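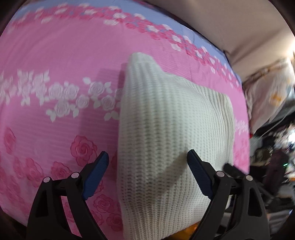
I've been meaning to write up the evening with Beverley Rudd ever since I got home from it, and every time I sit down to do it I remember one more thing she said and have to go looking for my notes again. If you didn't grow up in this part of the world, Beverley is the closest thing Clurardale has to a movie star. She left at nineteen, had a long run on the stage and a shorter one on television, and in August she came back to talk at the old Tapley theater in front of a very warm and very full house. I was asked to be the one sitting in the other chair with the questions (my cousin knows the manager, that's really all there was to it), and I got ready for it the way I used to get ready for exams, cross-legged on the bed with index cards laid out all over the pink sheet with the roses on it. By bedtime I had far too many cards and had lost at least one of them among the flowers.

Posted 2026-09-30

The part before the talk

We'd agreed to meet in the lobby beforehand so we wouldn't be total strangers in front of everybody. I got there early and found her already sitting on the bench by the ticket window, eating a cheese sandwich out of wax paper and reading the fire notice. She moved her bag over for me and asked where a person could get a decent pair of shoelaces in town now that Stolum had closed. Stolum was the dry goods store on the corner, and she bought her first pair of stage shoes there, brown ones, which she dyed black in her mother's kitchen sink. The sink never recovered. I wished we'd had the audience in for that part, and I did try to get her to tell it again later, but it came out shorter the second time, as stories do.

She also told me she doesn't like being asked which of her roles was her favorite. I took that card out of the stack and slid it under my leg.

What she talked about

Mostly she talked about the years before anyone had heard of her. She was born in 1950 and started out with a touring company called the Ruvlow Players, which was 5 actors and one van, and the van carried the scenery too, so somebody always rode with a painted tree across their knees. They played school gyms and church halls and once a feed store. She said the feed store had the best acoustics of any place she ever worked, and a few people laughed, but she meant it, and she went on for quite a while about sacks of grain and how they soak up an echo.

I asked her about television, because I knew people would be disappointed if I didn't. For those too young to remember, she played the landlady on a hospital show for 5 seasons, and she still gets called by that name in airports. She was very fond of the crew and a little less fond of the hours. There was a makeup woman who used to let her nap in the chair and would only wake her when it was time to do the eyes. Beverley did an impression of herself being woken up, with one eye shut and the other one trying its best, and I laughed so hard I dropped my cards!

Then she got serious for a bit and talked about the older actresses who had helped her along when she was new, who told her what to sign and what not to sign, and who lent her rent money twice. She tries to do the same now. She answers letters from young people who want to act, by hand, and she told them to keep writing. Her advice to the high school drama kids in the second row was to learn to be on time and to learn to sew.
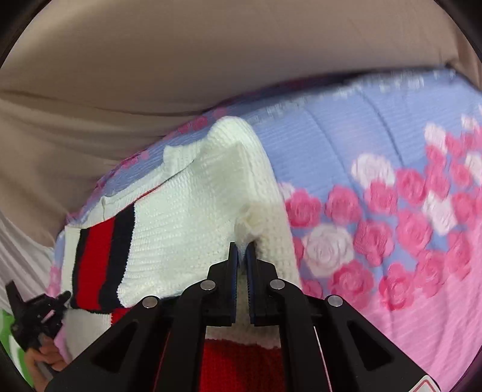 The questions from the floor

I always dread this bit at other people's talks, but ours went fine. A man near the back wanted to know if she remembered his father, and she did — he'd run the lights for the spring play and burned his hand, and she remembered which hand. One of the drama kids asked how to cry on cue and got a long, practical answer about breathing. Somebody asked whether she'd ever move back, and she looked up at the ceiling for a while and said she'd have to see what the rents were like.

The ticket money was going toward the balcony seats, which have been roped off for as long as I've been going there. The manager called me afterward to say the evening brought in $3414 once the printer was paid, and that they've already had a man up there measuring. I'm told the new seats will be green. I liked the old red ones, but I also never got to sit in them, so I suppose I don't get a vote.

If you were there

A few of you have asked whether there's a recording. There is sound but no video, and the first few minutes are me tapping on the microphone and asking if it's on. The theater is going to tidy it up and have copies at the box office, and I'll put a note on here when they're ready.

Also, if you picked up a blue umbrella with a wooden handle from under the coat rack, it belongs to my aunt, and she would love to have it back before the rain starts. You can leave it at the ticket window with my name on it.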